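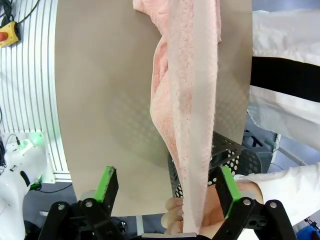 Pink towel, green gripper pads, and a hand on the bottom end.

Print | E-mail
Last updated January 23, 2020

1/ OK, a few of you asked what "the robot is coming to linens" means for those of us who fold at Godwood. I've been saving this up for weeks, so settle in!

2/ I've folded here for nine years. Towels, robes, bath mats, more towels. On a heavy day my table does 450 pieces and my wrists know every one of them.

3/ So when Triltik got the job of building our folding station I had two feelings at once. One was "please take the bath mats." The other was "what do I do on Monday?"

4/ I asked the second one out loud at the kickoff meeting. Gerardo Magbanua, who runs our floor, put the answer in writing that same week: no one on linens loses hours, and all 11 of us get trained on the station. It's taped up by the time clock, and yes, I took a photo of it.

5/ What surprised me most is how much of the job is still us. A towel is a floppy thing! It bunches, it twists, it hides its own corners. I never thought of finding a corner as a skill until I had to explain mine to an engineer.

6/ We went back and forth for an hour on the word "flat." My flat is "the guest won't notice." Theirs had a number in it. We ended up closer to mine :)
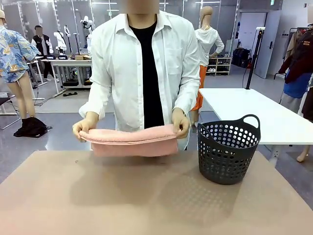
Jonalyn Cabanatuan
Linen lead, Godwood

7/ Folding by hand at the big table. Look at how the towel is held, one hand at each end, with all those layers lying long and flat. I could talk about that grip all day and lately I get paid to.

8/ The terry ones are my favorite to teach with. Thick pile forgives you a little. Thin hotel sheets forgive nothing, and we haven't even started on those.

9/ Stuff that has changed for me so far: I write things down now. How we fold for Kazmi (thirds, then in half, label side in) used to live in my head and in the heads of whoever trained next to me. Now there's a binder, and the new hires love the binder.

10/ Stuff I'm still pushing on: the pay step for people who finish station training. Gerardo says May. I've told him I own a calendar.

11/ Also the table height. If a person and a machine are going to share work, set it up for the person's back first. I brought this up in every meeting until it got its own line in the notes.

12/ Not everybody on the crew is as excited as I am and that's fair. A couple of folks came over from the Jillau plant, where the new equipment arrived first and the conversation came after. They ask the hardest questions and I want them in the room for all of it.

13/ But I'm excited! I like knowing how the thing works. I like that somebody with a computer science degree asked me to slow down and show them again, please, the left hand this time.

14/ Training for the next group is five sessions, on the clock. Godwood people, the sign-up sheet is on my door. If you fold somewhere else and your shop is going through this too, tell me what you asked for and what you got. I'll read every reply on my break.

450 shares | 9 comments
Print | E-mail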